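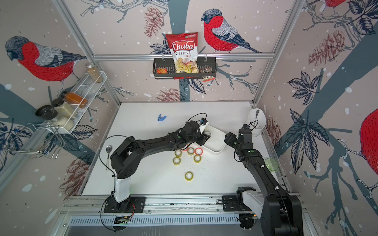

Gistlow Twin Bench Cell

Two arms, one shared rail, and a tabletop you can wipe down in a minute. The Twin has been our favourite build since April, and it keeps getting easier to live with.

Setting up
Bolt the rail to the front of the table first and check it end to end with a straightedge. The arm bases go on next, finger tight, then home both arms and torque them down. Leave a generous loop in the cables – a tight one will tug at the wrist on a long reach.

For a first run we love tape rolls and a tray. They roll, they stack, they hide behind each other, and you'll learn heaps about your gripper settings before lunch!

Looking after it
Vacuum the vent strip weekly. Wipe the rail with a lint-free cloth and re-grease at 3,000 cycles (the counter is on the Stustutix controller, second screen). Our workshop cell went to 3,206 once and you could hear it, so please don't copy us.

Gripper pads lift off with a thumbnail. Clean the wrist camera lens with a dry cloth only, and redo the hand-eye calibration any time the mount has been loosened.

Spares
Pad set, Funora grease, base bolts and cable clips are all kept in stock. Quote part 133 for pads. Rail questions go to Rutilio Bautista in the workshop – he's happy to talk colour codes on the wiring too.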